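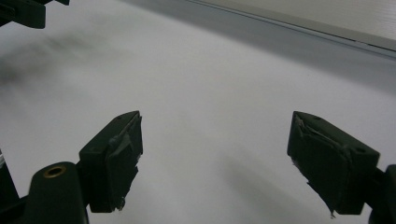
Candora has approved its equipment plan for the coming budget year, setting aside funds for additional hand-held grippers and, for the first time, a separate line for replacement parts. The plan was adopted Monday and takes effect in March.

Under the plan, the automation laboratory at the Treloar site will add 2 gripper units to those already in service. Purchases of this kind were previously charged to the general workshop account, along with repairs and small tools. Managers at the site had asked for a clearer division between the cost of new equipment and the cost of keeping existing equipment in working order.

The new parts line is set at $3000. It covers finger pads, finger blocks, threaded inserts, fasteners and mounting brackets. Pads are expected to account for the largest share of spending. The tape and rubber facings used on gripper fingers fray and tear with regular use, and until now operators have replaced them from whatever stock was on hand.

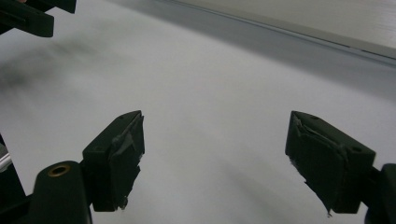 Stolteck, which supplies the laboratory with machined components, has quoted $864 for a first order of finger blocks and brackets. The quotation remains open until the end of the quarter. Candora has also requested prices from a second supplier, Prullance, for precut pads in a single standard size. A decision on the pad contract will follow a trial of both materials at Treloar.

The plan also introduces a service schedule. Each gripper will be inspected after 200 hours of use, and the condition of its pads, fingers and mounts will be entered in the equipment log. Units with torn or lifting pads will be refaced before they are returned to the bench. Inspection records will be reviewed before the next budget is drafted – a step that was not required under the earlier arrangement.

Departments that share the laboratory's equipment will continue to do so without charge. Requests for extended loans should be submitted to the Treloar office in writing and should state the expected hours of use, so that inspection dates can be set in advance.

Larger items, including a proposed replacement of the work surfaces, were deferred. They may be brought forward again once the pad trial has ended and the first parts order has been received. Copies of the approved plan are available from the Treloar office during regular business hours.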